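Chapter 4
Running Tracks: Surfaces, Surroundings and Upkeep

4.1 Scope of the chapter

Chapters 2 and 3 dealt with natural turf and with hard courts. The present chapter is concerned with the running track, its construction, its relation to the ground on either side, and the inspection routine by which it is kept fit for use. Indoor tracks are treated separately in Chapter 9, as the loads and the drainage differ.

By the end of the chapter the reader should be able to name the layers of a built-up track, explain how water leaves the surface, carry out a walking inspection and record the findings on a standard sheet. The calculations in Section 4.6 require only the arithmetic of slopes introduced in Section 1.3.

Terms printed in bold at first use are collected in the glossary.

4.2 The layers of a track

A synthetic track is built from the bottom upwards. The lowest layer is the formation, which is the natural ground after topsoil has been removed and the soil compacted. On this is laid a sub-base of crushed stone. Above the sub-base comes a binding layer, usually of asphalt, which gives a firm and even bed. The wearing surface is placed last. It may be poured in liquid form, sprayed, or rolled out in prefabricated sheets and glued down.

The wearing surface is thin in comparison with the layers that carry it. Most faults that appear at the top have their cause lower down. A hollow in which water stands after rain, for instance, is seldom a fault of the surface material. It commonly points to settlement in the sub-base, and a patch applied to the surface alone will sink again.

Colour is a matter of pigment and has little bearing on strength. Reddish-brown is widely used. Pigment fades with exposure, and a repair carried out some years after laying will seldom match the material next to it. The repair record should therefore give the supplier's colour reference as well as the position of the work.

4.3 The track in its surroundings

A track cannot be assessed apart from its site. Three features are noted on the first visit: the planting near the track, any raised structure beside it, and the direction of the prevailing wind.

Trees close to a track drop leaves, which hold moisture against the surface and encourage moss. Their roots may also lift the edge. Trees at a distance have neither effect, though a continuous belt may reduce the wind on the straight. A grandstand or embankment alongside has a larger influence. It shades the nearer lanes, slows drying and may shed water towards the track if its own drainage is poor.

Light should be recorded too. Under heavy cloud the surface looks darker and shadows are weak, so shallow hollows are easily missed by eye. A straight edge is to be used whenever the sky is overcast.

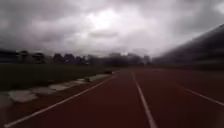
4.4 The walking inspection

The inspection is made on foot, lane by lane, beginning at the finish line and working against the direction of running. Two people are preferable, one to look and one to write. Each defect is given a number, a lane, a distance from the finish line and a one-word class: crack, blister, hollow, lift or wear.

Worked case. At the Hullier ground, Ladan Mazandarani and Selim Sönmez inspected the track on a Saturday morning in November. The sheet listed 16 defects. Nine were classed as wear and lay in the inside lane, where training is heaviest. Four were hollows, two were cracks and one was a lift at the outer kerb. The hollows were checked again after rain and all four held water. The sub-base beneath them was opened before any surface work was ordered.

The order of work matters. Drains are cleared first, then the sub-base is made good, then the binding layer, and the wearing surface last.

Exercises

1. List the layers of a built-up track from the formation upwards.

2. A surface area of 263 square metres is to be relaid. Explain why the quantity of material ordered should exceed the quantity calculated for this area.

3. Using the Hullier results, state which defects could be repaired at the surface alone, and give reasons.

4. Draw up a blank inspection sheet for a track at your own school or club. Include a line for the weather and the state of the light.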